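3.2 Collection of bulky household items

The second data set covers bulky items booked for pickup in the Matar district. Residents entered a request through the Ultano booking form, which asks for the type of item, the floor of the building, and whether the item can be left at the curb. We received 200 requests for October. Ten were dropped for missing addresses, leaving 190 for analysis. Each request was matched to a truck log kept by the hauler, Zerska, and to the weight slip issued at the transfer station. Upholstered items and mattresses were weighed separately from hard furniture, as the two groups go to different processing lines.

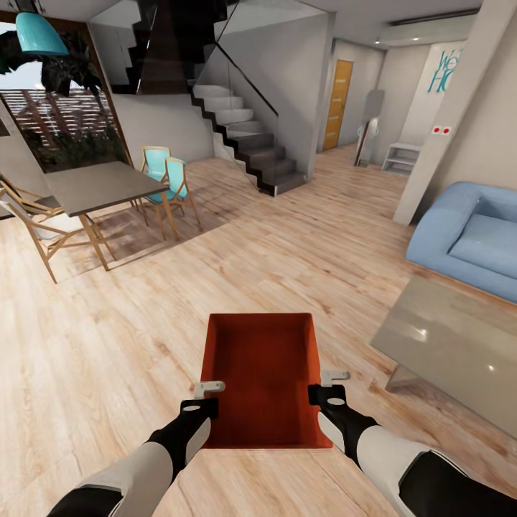
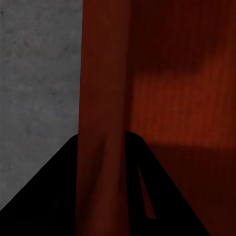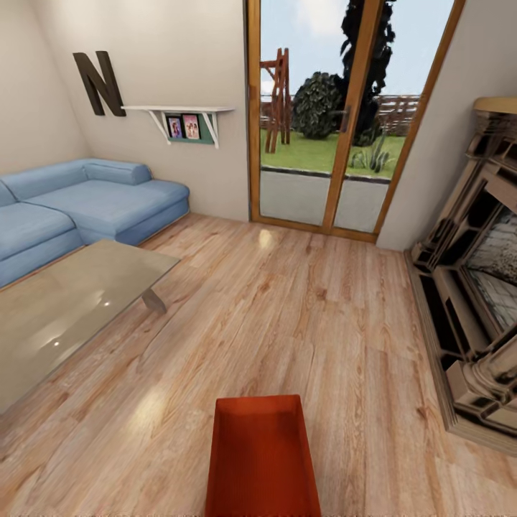
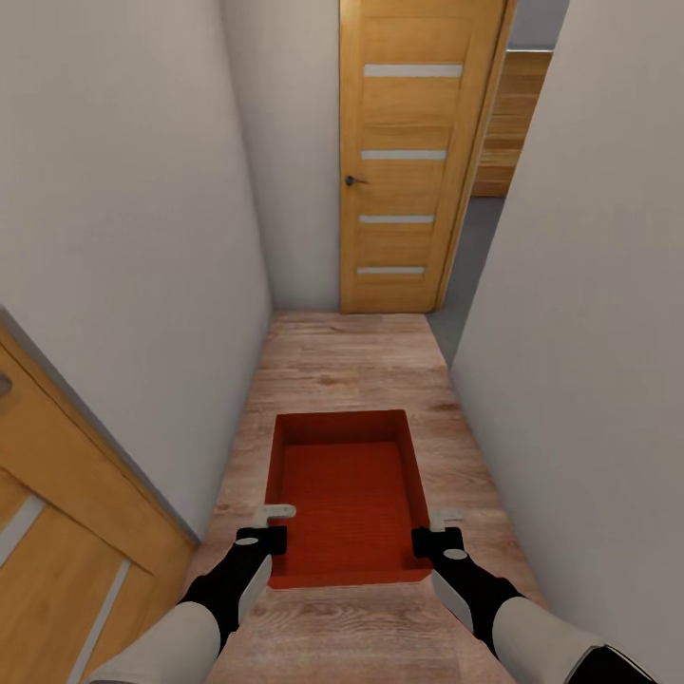
Figure 2. Simulated views, in order: box held at both rims; close view of gray and red surfaces; room with sofa and glass table; hallway.

Handling time was measured from the arrival of the crew at the address to the closing of the truck gate. It was split into an indoor part and a curb part, and only the indoor part varied strongly between addresses. Item weight explained little of this variation. The stronger factor was the shape of the item in relation to the route out of the home. An L-shaped sectional with a chaise, like the one in the third view of Figure 2, was coded as rigid unless the crew log stated that the sections had been separated before removal. Items coded as rigid were assigned the full turning width, and the narrowest point of the route was taken from the crew's notes. Where the notes gave no width, the address was kept in the totals but left out of the route model.

Disposal cost was computed per item, using the gate fee at the Lumatard transfer station and the crew's hourly rate. Fuel was charged to the whole route and divided by stops. We did not correct for items that were refused at the gate because of moisture, and these appear in the totals at the landfill rate. The truck load limit was set at 3000 kg in all runs. Coding of the crew logs was checked by Nantana Noiphan, and entries on which the two coders disagreed were settled by going back to the original log sheet.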